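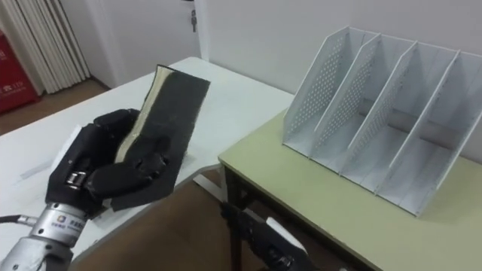 Figure 2. Black hardcover held upright at the white table; the white perforated file organizer stands on the pale green table to the right.

4.2 Book condition and upright storage

The shared study room had two tables set a short gap apart. Reading took place at one, and books were kept at the other in an open file organizer. We were interested in whether wear on a cover affected how easily a book went back into upright storage.

The book in Figure 2 has a matte black cover with slightly worn, frayed edges. Its page edges are cream-colored. Books in this condition made up 4 of the 35 volumes in the room and were logged separately, following the wear scale proposed by Baert for small lending shelves.

Hardcovers with frayed edges were returned to the organizer in 20 of the sessions in which they were used. In the remaining sessions they were left lying flat on the reading table, most often on Monday. Paperbacks were left flat more often than hardcovers of any condition, and we attribute this to their tendency to slump when the organizer was partly empty.

The gap between the tables was kept the same throughout. Its effect on returns is taken up in Section 4.3.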